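Home Issues Articles Authors Submit Search

September
Diễm Tiêu and Funmilayo Effiong

4. Where People Sit When They Can Sit Anywhere

4.1 The rooms and their tables

The shared lounges at Irnari and Stonder were a gift to us. Both are open to anyone who works in the building, both have a coffee counter at one end, and both were furnished by managers who had never agreed on what a lounge table should look like. Long rectangular tables stand a few steps from round ones, and people choose between them many times a day without giving it much thought. That is exactly the kind of choice we wanted to study. A person who fills out a survey about seating will tell you about comfort and daylight. A person carrying a hot cup and looking for a friend will simply go and sit down, and we found the second kind of evidence far more exciting.

The long tables are the older stock, oak-topped, with benches on either side. The round tables have glossy white tops and no obvious head or foot (Figure 1). Chairs are loose at the round tables and tend to migrate, especially after lunch, when groups borrow them from each other. We asked the cleaning staff at both sites to leave the chairs wherever they found them in the evening, and they were kind enough to do so for the whole study, although it made their work slower.

4.2 What we recorded

We logged 683 seatings over the two sites. A seating began when a person sat down and ended when the same person got up and left the lounge. Trips to the counter did not count as leaving. For each seating we wrote down the shape of the table, whether anyone was already there, which chair the person took, and whether the person spoke with anyone they had not arrived with. That last item turned out to be the heart of the paper. We had expected it to be rare, and it was wonderfully common.

Each observer worked in blocks of 30 minutes and then took a break, since attention drops quickly when most of the job is watching other people drink coffee. In the pilot we tried longer blocks and our notes got thin toward the end. We also dropped an early plan to record what people talked about. It felt intrusive, and it added nothing to the question of where they sat.

Our coding sheet is adapted from the one used in the Namboodiri library study, which looked at reading rooms and had a very good scheme for the distance between neighbors. We kept their three levels (next to, across from, apart) and added a fourth for round tables, where "across from" slides gradually into "next to" and the coder needs somewhere to put the cases in between. We called this level "around." It sounds a little silly on paper, but both of us were using it fluently by the end of the first morning.

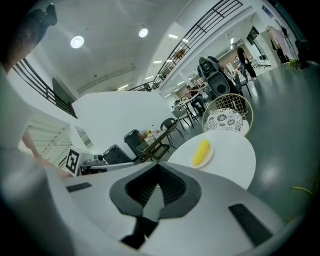 The strongest pattern concerns the second person to arrive. At a long table with one stranger already seated, the newcomer nearly always went to the far end of the opposite bench. We had read about this diagonal habit many times and it was still a thrill to see it happen so reliably, at both sites, in the early morning and in the late afternoon alike. At a round table the same habit has nowhere to go. The farthest chair is also the one that faces the stranger most directly, so a person looking for distance ends up with eye contact instead. Some newcomers solved this by turning the chair a little to the side. Others put a bag on the table as a kind of hedge. A good number said hello.

Those hellos matter. Talk between people who had not arrived together was more common at the round tables than at the long ones, and it also started sooner. At the long tables, when strangers did speak, it was often late in the seating and about something practical, such as a dropped spoon or the time. At the round tables the first words came soon after sitting down and were more often followed by more words.

Groups behaved quite differently from single people. A group of four liked a round table and would wait near the counter for one to open up, even with a free long table close by. Larger groups went straight for the benches. Pairs were the hardest to predict. Many pairs at round tables sat in our "around" position, close to a right angle, which lets both people look at the same page or screen and still see each other's faces. We think this corner-like seating deserves a study of its own, and we would love to read one.

4.3 Limits and loose ends

The table shapes were not assigned at random. At Stonder the round tables are nearer the windows, and some of what we credit to shape may belong to daylight. At Irnari the arrangement is the reverse, with the benches along the glass, and the direction of the main result is the same there, which gives us some confidence. It does not settle the matter. A fair test would swap the tables halfway through, and the manager at Irnari has told us she is willing if we bring people to do the lifting.

Surface is another open question. The oak tops and the white tops differ in sound as well as look. A cup set down on the white tops makes a sharper click, and Effiong suspects that people glance up at the noise and that a few of the hellos begin with that glance. We have no measurements to offer on this point. Tiêu is less sure about it and would look first at the loose chairs, which let people fix an awkward distance in a way that a bench never does.

The Zimska seating index, which scores a room by how easily a person can leave a conversation, ranks round tables below benches. Our results do not contradict that ranking. People at round tables may well find it harder to slip away, and they may also be glad they stayed. We did not ask them, and the next round of fieldwork includes a short exit interview for that purpose.

Related articles
Bench or chair? Seat choice in hospital waiting areas
Coffee counters and the length of the morning break
The diagonal habit in shared reading rooms
Sound and small talk in office kitchens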